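Kesteo Snack Canister, yellow and navy

Kesteo calls this tall round container "countertop ready." We stock it, and we'd put it more modestly: it holds dry snacks and it stands up. The graphics are nice enough, with an animal-head logo near the top and the product text in Chinese. If you need an English label, ask before you order.

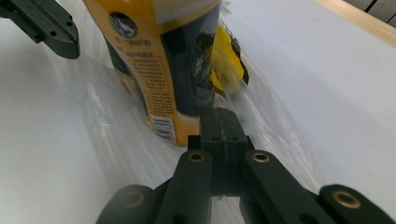 The maker also claims the canister keeps food fresh for 32 days after opening. We have seen no test behind that number, so treat it as a hope. Glossy printing shows fingerprints, whatever the brochure says.

Height: 9 inches
Sold in: cases of 13
Price per case: $88

Prilum makes a plainer one for less, and for a pantry shelf we'd look at that first. Returns are accepted on unopened cases only. Next delivery is expected in September, according to Kesteo, who also said that last year.

Page updated 2 June 2019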